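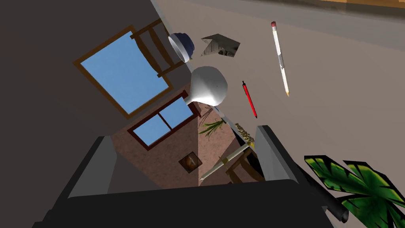 Home About Older posts Write to me

January 4, 2025

I spent a good part of the holiday trying to explain my job to my family, and I don't think I got it right once, so let me try again while the coffee is still hot.

When I started at Crenshaw I packed orders by hand, and I was pretty good at it! Then in July the two Uruvix arms came in, and now my days are mostly spent with the practice software, watching an arm try to pick things up in a made-up room before we let it near a real order. I fix its grip, I run it again, I take notes (so many notes).

There are six of us on the shift, same as before, and I'm glad of that. My wrists don't ache at night anymore. But I do miss the talking. We used to chat all day across the packing bench, and now everybody has a screen to mind, so we've started eating lunch together again, which helps more than I expected. My supervisor wants me to take the next training course in the spring, and I think I'm going to say yes.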